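**1/** Good evening, friends! The washing machine thread I promised in January is finally happening. Several of you wrote to ask how the old direct-drive motor comes apart and whether you need to be scared of it. I was scared of it for years, so let me go slowly, with a cup of tea beside me.

**2/** Our machine is a Jetura, bought secondhand from a lady on Grunau Street who threw in a box of clothespins. It has done 1,586 loads according to the counter in the service menu (yes, I went looking, and yes, I was proud of it). Lately it had started to growl on spin, a low sort of grumble you could feel in the kitchen floor.

**3/** Before anything else, pull the plug and shut both water taps. Then find yourself a table and cover it. I like plastic sheeting over cloth, because bits of grit show up on it and you can simply shake it off outdoors. Mine wrinkles terribly and I have stopped fighting it.

**4/** You are dealing with two main pieces. The stator is the round one with all the copper-colored windings, and it stays still when the motor runs. The other piece turns around it. On a different motor the shapes will vary, so don't panic if yours doesn't look like somebody else's.

**5/** Set them down close together while you look them over. It makes it so much easier to remember which face goes toward which!

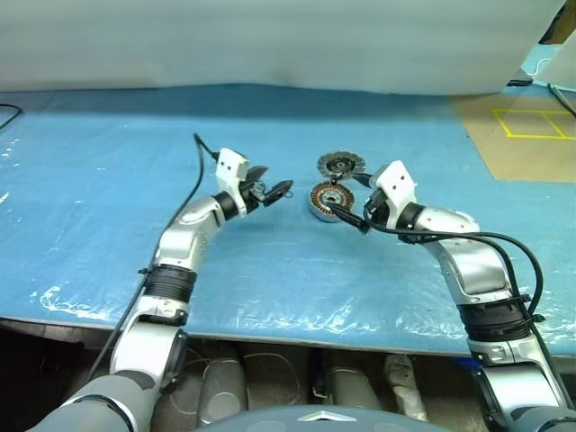

## Part two: cleaning and looking

**6/** Lay the stator flat and go around the windings with a soft, dry brush. A paintbrush is lovely for this. No water, no oil, and please no screwdriver tip poked in between the coils, however stubborn that bit of lint seems.

**7/** Now use your nose and your eyes. A burnt smell or a dark patch on one coil means a new stator, I'm afraid. Diludetti Parts quoted me $104 for mine, and I was ready to cry until I found that the windings were perfectly fine and the growl was coming from the bearing.

**8/** Keep your fingers out of the gap when the two halves go back together. The magnets pull hard and they pull suddenly. Berenice Magaña taught me to lower the turning part straight down with both palms on the outside, and my knuckles thank her every time.

**9/** The bearing itself cost me $40, and I'll give it a thread of its own, with the seal and the puller and all the muttering. Mfinanga has a nice repair guide for the seal if you can't wait for me.

**10/** Tell me what you have on your own tables this week! I read every reply, even when it takes me a few evenings to answer.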